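Folding the black clothes

September 28, 2023

I moved the fall clothes back into the dresser this week and I want to write down how I did it, mostly so I can find it again in January when everything has slid into a heap.

Some background for anyone new. The apartment on Dinden Street has one closet in the bedroom and one in the hall. The hall closet has the water heater in it, so it doesn't count as storage. The dresser came from my aunt and has deep drawers that stick when it's humid. Everything else goes under the bed in the zip bags I bought two years ago from Perkico. Those have held up fine except for one zipper.

I wear a lot of black. I worked front desk at the Primus for 11 years and black was the dress code, and when I left I kept buying the same things. Black pants, black leggings, black T-shirts, black cardigans. It's easy in the morning. It is not easy when you're putting laundry away at night and every single thing looks like every other thing until you unfold it, and then you have to fold it again.

My old way was to fold everything flat and stack it. The stack looked nice for a day. Then I'd go in looking for the long pants with the good elastic, pull from the middle, and the whole drawer would be ruined by the weekend. I did this for years and complained about it the whole time.

What changed is that I started sorting by waistband. I know how that sounds. But when you have a pile of soft black pants and the fabric is all close to the same, the waistband is the one part that's different. Some of mine have a wide flat band, some have the gathered elastic kind with the ridges, some have a drawstring that has disappeared inside the casing and will have to be fished out with a safety pin. You can tell them apart by feel, even with only the lamp on. So now I fold with the waistband facing out, and the drawer is a row of waistbands, and I can run my hand over them and pull the one I want.

I fold on the bed. I've tried the kitchen table and it's too small, and the floor is bad for my back. I take the pillows off and pull the sheet tight and put the blankets underneath. This is partly for the lint. If I fold black clothes on the white comforter I spend the rest of the evening with the tape roller, so I like something with a pattern that doesn't show it and doesn't give it off. The striped blanket is good for this. The one with the red and green pattern, the one that looks like a ski sweater, is better. It's flatter, and a black thing laid on top of it shows up clearly so I can see the edges. With black on a dark blanket I end up folding one leg and leaving the other one hanging.

Order of work, for my own reference:

Dump the whole basket on the bed. Don't try to take things out one at a time.

Pull out anything that isn't black and put it on the chair.

Shake each thing once. Socks come out of pant legs. I found a bus transfer and a hair clip this time.

Lay pants face down. Fold one leg over the other and smooth from the waistband toward the ankle. Fold the crotch point in so there's a straight line. Then bring the ankles up to just below the waistband, and fold in half again, or in thirds if they're the long ones.

Tops go face down, sleeves in, sides in, bottom up.

Anything that needs mending goes at the foot of the bed and does not go back in the drawer, no matter how tired I am.

I broke that last rule in the spring and paid for it. I had a cardigan with a loose pocket that went back in the drawer, and then I wore it to Azucena's and caught it on her gate. It's at Annamalai now, the tailor next to the bakery. They wanted $61 to redo the pocket and reline the cuff, and I said yes before I thought about it. It was not a $61 cardigan when it was new. I like it, though, and the buttons are good.

The leggings I do differently. They're slippery and won't hold a flat fold, so I fold them lengthwise, then fold from the ankle up until there's only the waistband left, and tuck the rest down into the waistband like a pocket. It makes a fat little packet that stays shut. In-ho Won commented on the sock post last year and described this for swimsuits, and I've used it for leggings ever since. Thank you again for that one.

I also weeded a bit. I don't follow any method about keeping or not keeping. If the knees are gray or the seat is shiny, it goes in the rag bag. If it's fine but I didn't put it on all last winter, it goes in the hall for Maricruz to look at, and whatever she doesn't take gets dropped off. This time there was a dress I'd forgotten, and two pairs of pants that are the same pair of pants. I must have bought the second one thinking the first was lost. I kept both.

One thing I did wrong. I washed all the blacks together on the same day so I could fold them all together, and I washed them inside out, like the labels say. Then I didn't turn them right side out before they went in the basket. So every piece had to be turned before it could be folded, and that took longer than the folding. Next time I'll turn them as they come off the rack. I know some people fold them inside out and leave them. I can't get used to it. I put my foot down the wrong leg.

The other thing is fluff. I had a light sweater in with the darks that I shouldn't have, and the cotton things are covered. I went over the worst with the tape roller and then with a damp kitchen glove, the rubber kind, dragged in one direction. The glove works better than the roller on anything with stretch in it. It balls the fluff up into strings you can pick off. On wool I'd stay away from it.

For the drawers themselves I cut down shoe boxes. I've been asked about this in the comments more than anything else on this blog, so again: they're plain shoe boxes with the lids off, cut down with scissors to the height of the drawer. I don't cover them in paper. The long box goes at the back with the thick things and the short ones in front. When the cardboard gets soft I throw it out and cut another. Reinaldo Barbosa wrote that he uses the trays from mushroom cartons for his kids' drawers, and that seems smart if you have small clothes.

The top drawer is now leggings and T-shirts. The middle is pants, waistbands out. The bottom is sweaters and cardigans, folded in thirds and standing up if they're thin, lying flat if they're thick. The thick ones stretch if you stand them. The summer things went into the Perkico bags with a bar of plain soap in each one. I wrote what's in each bag on masking tape and stuck it on the side that faces out from under the bed. Last year I stuck it on top, where I couldn't read it without pulling the bag all the way out.

Two pictures from the bed, in the thick of the black pile.

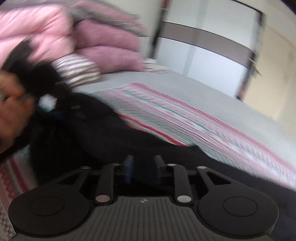
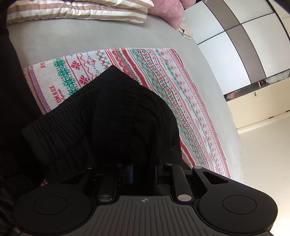 Estrella Olvera

The gathered kind of waistband is the kind I was talking about, with the ridges you can feel. Those are the ones I put at the front of the middle drawer. They're what I wear to sit and type this.

A few leftover answers, from comments on the last post.

The sheet is a plain gray jersey one and no, it doesn't pill, but I've only had it since winter. Ask me again later.

The rag bag is just a pillowcase on the back of the hall closet door. When it's full I cut up the cotton ones for the kitchen and the rest goes to textile recycling. Our drop-off moved and it's now behind the library, on the side with the bike racks.

I don't iron any of this. I have an iron. It's on the shelf over the water heater.

Someone asked if I'd do a post on coats. I have two coats and they live on hooks, so it would be short. I could do scarves. I have too many of those, and they're in a tote bag at the moment, which isn't working at all.

The post about the zip bags passed 2,000 views, which is a lot for here. Most of them seem to be people looking for how to fix the zipper. I still don't know how to fix the zipper. I rubbed it with a candle stub and it moves about halfway, and I lay a towel over the open part. If anyone has got one of those to close properly after it's split, please leave a comment and say what you used.

Next is the linen shelf. I've been putting it off since the spring. There's a fitted sheet in there for a bed I don't own anymore.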